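The Arm in the Back of Gurnberg

The builder has asked to be left out of this by name, on the grounds that his sister already has enough material. He rents a bench at Gurnberg, a shared workshop in a former cannery, where for ten months he has been teaching a robot arm to fold cleaning cloths.

"I don't even own that many cloths," he says. "I did buy a pack. For the research."

The arm is called Stondemix, after a misprint on a cement bag. It cost him $820 in parts, a figure he gives quickly and then takes back. "That's without the first set of motors. We don't discuss the first set of motors."

Why folding?

"It looked easy. My grandmother could do it while yelling at the radio." A box, he says, stays the shape it was when you reached for it. A cloth changes its mind. His early plan was to have the arm grab anywhere and hope, and it mostly grabbed the table.

What changed things was giving up on the middle of the cloth and going for the corners. He had a neighbor at the next bench — a woman who repairs accordions and has opinions — who pointed out that people do it that way too. "She was very nice about it. She's mentioned it only every day."

The software that picks the corner is named Gradosach, and it was trained on 3071 grabs, all of them run by him, by hand, mostly in October and mostly after supper. He speaks of that month the way other people speak of boot camp.

The fingers took longer than the code. He went through smooth tips and rubber tips before settling on black ones that taper toward the point, with a little step cut into the inner face of each. Colored stitching helps as well. He now buys only cloths with a bright edge, and the current favorite is pale blue with a turquoise hem.

"When it has the corner pinched between the tips, I get a bit emotional," he says. "Then it has to do something with it, and I get over that." 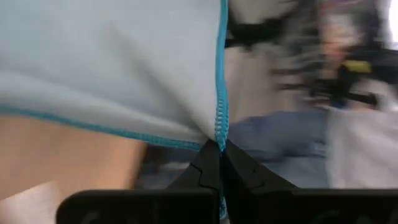
What comes next

He would like two arms. Gurnberg's rules allow one machine per bench, so negotiations with the accordion side are under way. The second arm already has a name, Fortin, and a shoebox of screws.

Does he fold his own laundry in the meantime?

"There's a chair," he says. "It goes on the chair."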